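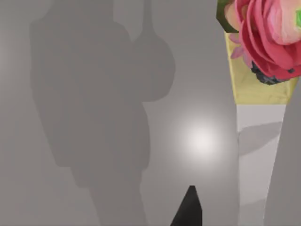 Fig. 1. Simulated view, one gripper fingertip visible, flower in yellow wrapping at right.

Week 6 handout: What a simulated success rate tells you

Read the Vundix report before class. You can skip the appendix on rendering.

The claim we are testing is that a policy's score in simulation predicts its score on a real arm. The Vundix authors trained on 2000 simulated demonstrations, ran 200 simulated trials per task, and then ran 30 on hardware. They report that the two rankings agree. Look at how many policies were ranked: 3. Three policies can only be ordered six ways, so a coin-flipping method would match the real order one time in six. I would not hang a paper on that.

Second problem: the look of the thing. The surfaces are plain gray and the lighting is soft. Shadows and highlights do show up, and the authors make a lot of this, but a shadow in the render is no evidence that the policy can cope with one on a scratched bench under a window. To find out, you have to vary the light and leave everything else alone. The Ukska group did this for drawer opening and their simulated scores fell by nearly a third. Vundix has no such test.

Third, contact. A thin, flat thing lying on a table is hard to pick up.

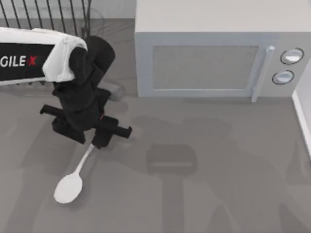 In a physics engine the result depends heavily on friction settings and on how the collision shape was built, and a generous setting will turn a bad grasp into a good one. Ask where the friction values came from. In the report they are "tuned for stability," which could mean they were adjusted until the grasps held.

Ogunleye's reply (second reading) argues that rankings matter more than absolute scores. Fine, but then report the uncertainty on the ranking. With 30 real trials, 18 successes against 21 is well within noise.

For discussion:
Would you accept the result with ten policies? What if all ten were checkpoints from one training run?
Brostedow uses the same scenes for training and testing. Does Vundix? I could not tell from section 4.

Problem set 3 asks you to compute an interval for each hardware score. Show your work, and say which method you used.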